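Small arm benches: what do you write down as your stop and reach rules?
Forum: Workshop practice > Small manipulators

marten_k
Hello all. I am preparing the working rules for our bench at Tindircombe and I would like some opinions before I print them. Excuse my English, I write slowly but I read everything.

We have one small arm at a play kitchen, and the tasks are pick and place with light objects between the stove side and the sink side. Until January only two persons used it, so the rules were in our heads. Now we are more people and I want one page on the wall.

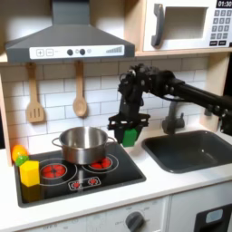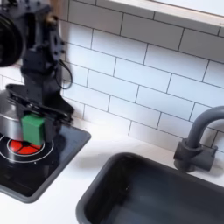 My draft has these points:

1. One operator per session. The operator has the stop button within reach of the left hand, always.
2. No hands over the counter when the motors are powered. To change an object, the operator puts the arm in the rest position, removes torque and says "free" aloud.
3. The lowest height of the gripper is set in software before the session, and it is tested with the gripper closed and nothing in it.
4. Objects for the task are put inside the marked area only. Other objects stay at the side or in the drawer.
5. Every stop is written in the log, also if the reason is silly.

My questions are two. Is point 2 too strict for an arm of this size? And how do you handle the minimum height when the gripper is carrying something that goes lower than the fingers?

lowgear
Point 2 is too strict in my view. These little servo arms can pinch you but they are not going to break anything. We reach in all day to straighten objects and have a soft speed limit instead. If every reset needs rest position, torque off and a shout, people will stop doing it by the second week, and then you have a rule on the wall that is ignored. That is worse than having a weaker one.

Points 1, 3, 4 and 5 are fine by me.

P_Travthorpe_lab
I disagree with lowgear. We had the same discussion at Travthorpe and we kept hands out. The pinch is a small thing. The bigger thing is the habit, as the same people go next door to use the larger arm and they take their habits with them. The reset takes 14 seconds with torque off, I timed it myself. We can live with that.

About the height: set it from the lowest point of whatever is held, so measure the object and not the fingers. We keep a small table taped to the bench, one line per object, with how much it sticks out under the fingertips. If the object is not in the table it does not get used that day.

lowgear
Fair point about the bigger arm, we only have the small ones so I did not think of it. I still say 14 seconds adds up when you do hundreds of resets.

marten_k
Thank you both. The larger arm is a good argument also for us, there will be one in the building next year.

The table for the objects I like very much. One doubt: a cube can be gripped in the middle or near the top, so the distance below the fingers is different each time. Do you write the worst case?

P_Travthorpe_lab
Worst case, yes. For a cube, the full side plus a few millimetres. You lose a little working space near the surface and then you need a separate "place" height for putting down, which is only allowed at low speed. Two heights, travel and place. Write both in the rules, with these words, or people will invent their own.

Aidan Hanrahan
I look after the benches at Drodden, so I will add some things from our page that are missing in yours.

Cables. Check before each session that the loop at the wrist can move freely through the full turn of the last joint. Do it slowly by hand with torque off. A loop that is too big catches on taps, handles and pot rims, and a loop that is too short pulls the connector. We changed ours after log entry 2349, when the cable went round a tap and the arm continued to pull until the servo gave an overload error.

Fixed things in the reach. Your taps, pots and hooks should be listed as obstacles, also if the task never goes there. Fasten them or remove them. A pot that can slide is not a fixed obstacle and should not be treated as one.

Screws. Brackets on these arms work loose. We check all the wrist screws every 3000 cycles and put a paint mark across each head, so you see it at once if one has turned.

On the question of hands I am with Travthorpe. But lowgear is right that a rule must be one that people can follow. We put the torque-off on a foot pedal and the complaints stopped.

lowgear
A pedal I would accept. Is it wired as the emergency stop as well?

Aidan Hanrahan
No, and please do not do this. The pedal is for convenience and goes through the software. The stop button cuts the motor supply and goes through nothing else. Keep them in different colours and in different places. Also remember that when you cut the supply the arm falls, so decide beforehand what it may fall on.

stovepipe13
Sorry to come in with a small question. Does the arm falling not make the stop button a danger in itself? With ours I am nearly afraid to press it, because the gripper comes down on the counter quite hard.

P_Travthorpe_lab
If people are afraid to press it then you have a real problem. Put a thin rubber mat under the usual working area, or fit a spring on the shoulder joint. And have each new operator press it three times on the first day, with the arm raised, so they know what it does. A scratched counter is cheap.

marten_k
I did not have the falling in my rules at all. I have tried it this afternoon with the gripper empty, and from the travel height it comes down fast. We will put a mat.

So the new version is this:

1. One operator, stop button at the left hand. New operators press it three times on the first day.
2. No hands over the counter with torque on. Torque off by pedal. The pedal is not the stop.
3. Two heights, travel and place, calculated from the lowest point of the held object, worst case. Place height only at low speed.
4. Task objects in the marked area. Fixed things are listed and fastened, loose things go out of reach.
5. Cable loop checked by hand before each session.
6. Wrist screws with paint mark, checked every 3000 cycles.
7. Every stop in the log.

I took away the word "free" aloud. With one operator there is nobody to hear it.

Aidan Hanrahan
Put the word back. There is one operator but there may be visitors, and they do lean in to look. Otherwise good. I would add a line with the name of the person who may change the rules, or you will find handwriting on the page after a month.

lowgear
Agree with the visitors point. Ours lean on everything. I will try the pedal on one bench and leave the others as they are, then compare the logs.

marten_k
The word is back, and I wrote McGrath as the person for changes, who has accepted. The pedal is ordered. If somebody has a good way to fasten a small pot to a smooth surface without glue, I would be glad to read it.

stovepipe13
Museum putty, the white kind. It holds ours well enough and comes off with a twist. Change it when it gets dusty.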